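May | By Jacobus Xaba
206 shares | 60 comments

Keabetswe Makhubela has prepared the pitches at Prernberg for the Mabuza league side since the square was relaid, and she dislikes the word "flat." In her view it gets used for three separate conditions: even bounce, slow pace and lack of grass.

"A strip can have even bounce and still carry well," she said. "When a captain tells me it was flat, I ask which one he means. Usually he means his bowlers went for runs."

The last home match was a fair test. Brunix batted first and made 206, and the chase went into the final over. Makhubela had left more grass at the north end, where the soil dries faster, and watered two days earlier than usual.

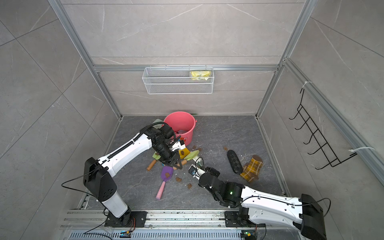
How does she decide when to stop rolling?

"When the roller stops changing anything," she said. "I push a key into the surface at the same six spots each morning. If the depth matches the day before, more passes only bruise the grass."

Her heavy roller weighs 700 kilograms empty and is used only in the early stages. The lighter Pisten machine takes over once the surface holds firm. Both run at walking pace, with the direction alternated so that the soil is not pushed toward one end.

She also keeps a log of bounce readings, made by dropping a ball from a fixed height. It now has 838 entries. The older ones are less useful, she said, as they were taken before the end drains were replaced - the soil held water longer then, and the numbers read low.
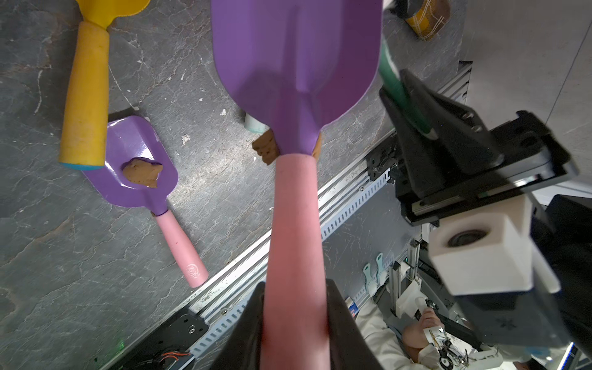
Purple shovel with a pink handle.

Bowlers' footholes are the part of the job she would most like to change. She packs them with damp clay at the close of play and tamps it by hand, but the fill rarely matches the soil beside it by the next morning.

"It sets hard on top and stays soft under that," Makhubela said. "A heavy fast bowler will go through it in two overs. I have tried a drier mix and it crumbles."

The next strip in use is the third from the pavilion side. She plans to cut it shorter than the last one.

Contact the sports desk | Copyright, all rights reserved | Back to top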